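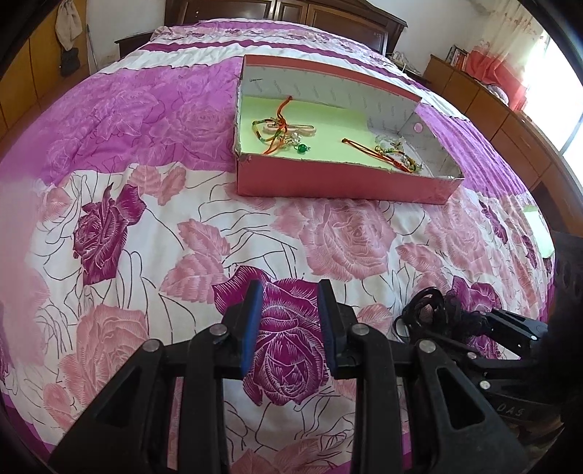
Chapter 14
Bed Coverings: Cloth, Pattern and Care

Terms used in this chapter: bedspread, coverlet, drop, ground, repeat, half-drop, rail mark, crocking, relaxation shrinkage, pilling, linear density

Chapter 3 treated sheets and pillowcases as flat goods, cut from a single width of plain cloth and hemmed. A bed covering raises further problems. It is wider than most looms weave, it is usually patterned, it hangs over an edge as well as lying on a surface, and it is handled every day but washed far less often than the sheets beneath it. Each of these conditions affects the choice of fiber, the weave, the method of coloring and the way the piece is made up. They are taken in that order here. Quilted and filled coverings are left to the next chapter, although much of what is said about the outer cloth applies to them as well.

14.1 Types of covering

The trade does not use its terms consistently. In this book a bedspread is a single covering that reaches from the head of the bed to the floor or close to it on three sides. A coverlet is shorter and ends a little below the mattress. A throw covers part of the bed only and has no fixed relation to its size. A blanket is classed by its insulating purpose and may serve under or over any of these.

The distance from the top edge of the mattress to the lower hem of the covering is called the drop. It is measured with the bed fully made, as blankets and mattress pads raise the top surface. The finished width of a spread is the width of the mattress plus two drops; the finished length is the length of the mattress plus one drop, with an allowance for the pillow tuck if one is wanted. Hems are added to these figures after any allowance for shrinkage has been made, and the reason for that order is given in 14.5.

Corners at the foot may be left square, rounded or split. A square corner falls in a fold that touches the floor when the drop is long. A rounded corner is cut to a radius equal to the drop and hangs level. A split corner is used where the bed has posts.

14.2 Fiber and yarn

Cotton is the usual fiber for washable spreads. It takes dye and print well, withstands hot water and alkaline detergents, and gains strength when wet. Its weaknesses are creasing and shrinkage. Polyester resists creasing and dries quickly, but it holds oily soil and tends to form pills where it is rubbed. Blends of the two are common and behave broadly as the proportions would suggest, with one exception: pills that would fall away from an all-cotton cloth are held on the surface of a blend by the stronger polyester fibers.

Linen and wool are used in smaller amounts. Linen makes a heavy, smooth covering that creases sharply along the fold lines. Wool drapes well and resists soil but is seldom printed for this use, and it needs protection from moths in storage.

Yarn size is expressed in tex, the mass in grams of 1000 meters of yarn. A higher figure means a coarser yarn. Students who have used the older cotton count should note that it runs in the opposite direction, a higher count being a finer yarn. Spreads are normally woven from coarser yarns than sheets. The added weight helps the cloth hang straight at the sides and stay in place on the bed.

Twist also has an effect. Highly twisted yarn gives a crisp cloth with a clear printed edge. Soft-twisted yarn gives a fuller handle and better cover but blurs fine detail and abrades sooner. The Lotgate series of trial cloths, to which this chapter refers in several places, used the same cotton at three levels of twist so that the effect could be seen apart from that of fiber.

14.3 Coloring and pattern

A pattern may be placed in a covering by weaving, by printing, by stitching, or by tufting. Woven patterns use yarns dyed beforehand, or yarns of one color in contrasting weaves. They are as durable as the cloth itself and can be read on both faces, often with the colors reversed. Printed patterns lie on one face and penetrate to varying depth. They allow many colors at low cost and are the ordinary means of producing a floral design.

The cloth on which a design is printed is called the ground. The word is also used for the background color of the design, and the reader must judge from the context which is meant. A light ground shows soil early. A dark ground shows lint and shows loss of color along the folds. Medium grounds with small, closely spaced motifs conceal both, and for this reason are often specified for lodging houses and dormitories.

Screen printing applies one color for each screen. In rotary printing the screen is a cylinder, and the length of the design along the cloth cannot be greater than the circumference of that cylinder unless a special drive is used. Digital printing removes this limit. It also removes the cost of engraving, so that short runs become practical, although the cost for each meter remains higher on long ones.

The repeat is the smallest area of a design which, when laid side by side and end to end, produces the whole. In a straight repeat, each unit stands level with its neighbor. In a half-drop repeat, each unit is moved down by half its own height from one column to the next. The half-drop breaks up horizontal lines that the eye would otherwise follow across the bed. It is the more usual arrangement for large flowers. It does call for greater care in cutting, because panels must be matched to the offset position.

Motifs may be directional or tossed. A directional motif has a clear top, and all stems point the same way. On a bed, such a motif is correct when seen from the foot and lies on its side when seen on the side drops. A tossed layout turns the motifs at various angles and has no top, so that it can be viewed from any side of the bed. Tossed layouts also waste less cloth.

14.4 Making up

Few furnishing cloths are wide enough to cover a double bed in one piece. A seam on the center line is avoided for reasons of appearance and wear. The accepted method is to place one full width in the middle and to divide a second width lengthwise, joining half to each side. The seams then fall near the mattress edges, where they are less noticed.

Panels are matched at the selvages. The procedure is as follows.

Cut the center panel to length, starting at a whole repeat.
Lay the uncut cloth beside it, face up, and slide it until the motifs meet.
Mark the cutting line for the side panel level with the end of the center panel.
Cut, divide lengthwise, and label the head end of each half on the back.
Baste the seams before stitching and check the match from the face.

The cloth lost in matching can be as much as one repeat for each panel after the first. It must be included in the estimate. A worked estimate is given in the exercises under the heading Ascombe spread.

Seams should be enclosed. A flat-felled seam is strongest but shows two rows of stitching on the face. A French seam shows none and is suitable for light and medium cloth. Heavy cloth may be joined with a plain seam if the edges are overcast. Piping set into the side seam stiffens the edge and makes a clear line, but the cord must be shrunk first.

14.5 Behavior in use and in laundering

Relaxation shrinkage takes place when cloth that was stretched in weaving and finishing is wetted and allowed to return to its natural dimensions. It occurs mainly in the warp direction and largely in the first few washes. A test piece is marked with two lines 500 millimeters apart in each direction, laundered by the method intended for the finished article, dried flat and measured again. The change is reported as a percentage of the original distance. The allowance is applied to the finished dimensions, and hems are added afterward at full depth.

Crocking is the transfer of color by rubbing. It is tested dry and wet, with a white cotton cloth rubbed over the specimen under a fixed load. Wet crocking is generally the more severe. It matters in a bed covering because the underside and folded edges rest against pale sheets.

Wear is not even. It appears first along the mattress edge, where the cloth is bent and rubbed by persons sitting down, and next at the head, where the spread is gripped and folded back. A faint line of paler color along the mattress edge is known as a rail mark. Turning a square spread end for end spreads this wear over a greater length, but the practice is possible only where the design is not directional and the corners are all alike.

Fading by daylight is a separate matter. The side nearer the window changes first, and the change may go unseen until the spread is turned. Lightfastness ratings are discussed in the section on curtains, and the same scale applies.

Note on sources. The twist comparisons are drawn from the Lotgate series. The seam trials summarized in the tables were made on Tisby cotton sateen, and the crocking specimens were cut from stock supplied by Isaksson.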